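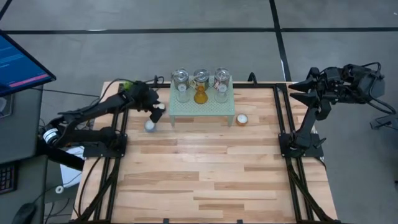
Larysa Panasiuk would rather talk about the jar that didn't break. Everyone who comes to the Tedden workshop asks about the ones that did, she says, and fair enough, glass on a concrete floor makes a good story. But the fault that kept her team busy for most of April left no mess at all, and she thinks that is exactly why it deserves the attention.

I am happy to be persuaded. I have spent a good part of this year visiting people who teach machines to handle household objects, and I have never had a dull afternoon doing it. There is something wonderful about watching two arms sort out between them who is going to pick up a cup. And there is something even better (for a nosy writer, at least) about the moment when they can't, and a room full of clever people has to work out why.

The Tedden rig uses a pair of arms that share one tabletop and pass things across it. The software that keeps them out of each other's way is called Flutow, written in house, and its job is to decide which arm owns which bit of air at any moment. If both want the same spot, one waits. That is the theory, and for 633 handling runs in a row it was also what happened.

On the next run, one arm closed its fingers on a lidded jar and the other came in to do the same thing. Neither waited. The two grippers met with the glass between them and kept squeezing, gently, for two seconds, until Zlata Zhuravel hit the stop button. The jar survived. The log said everything was fine.

"That was the bit that made my stomach turn over," Zhuravel told me. "A crash you can deal with. Here was a log telling me the arms were ten centimetres apart, and I was standing there looking at them touching."

They did what anybody would do and blamed the newest thing, a set of fingertip pads fitted the week before. The pads came off. The fault came back on a Sunday, with only Zhuravel in the building, and this time a small cup went flying and rolled under a desk. So the pads went back on, with apologies, and the team started again from the cables.

Cables are a real nuisance on arms like these. They have to follow every bend of every joint, and a bundle that sits nicely in one position can tug hard in another. Panasiuk's people spent days flexing each one by hand while watching the signal, which she describes as the dullest work she has ever loved. They found one connector that had worked itself slightly loose. They were thrilled. It had nothing to do with the fault.

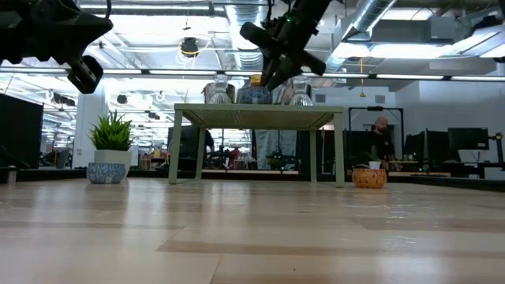
What cracked it was a stopwatch. Zhuravel noticed that both failures had come late in a session, after the rig had been running for hours without a restart, and she began comparing the clocks inside the two arm controllers. Each arm stamps its own position with its own time. Flutow takes the two reports, lines them up by their stamps and works out the gap between the grippers. But one clock was running a shade slow, and after a long session it had fallen around 700 milliseconds behind the other. Flutow was pairing up positions from two different moments and finding plenty of room.

Seven tenths of a second doesn't sound like much until you watch a gripper cross a table. At working speed it can go from one side of a jar to the other and be well on its way back.

The clocks were supposed to be brought together every few minutes, and they had been, right up to a software update in the spring. The update moved that job to a part of the program that only ran at start-up. One line in the wrong place! Panasiuk showed me the line, printed out and pinned above her desk, and I confess I took a photo of it.

The repair took an afternoon. The clocks are matched every 16 seconds now, and if they drift too far apart both arms stop where they are and wait for a person. There is also a force limit in the grippers that doesn't listen to Flutow at all, so a squeeze like the first one ought to end by itself whatever the software believes. Zhuravel pushed for that one hardest. She wanted a check that could be right when everything else was wrong.

They have tested it by making the clocks lie on purpose, first with soft objects and then with glass. I watched a few of these runs. One arm reached, the other reached after it, and both stopped short with a click. Zhuravel reset them and set the clock wrong again, a bit further this time.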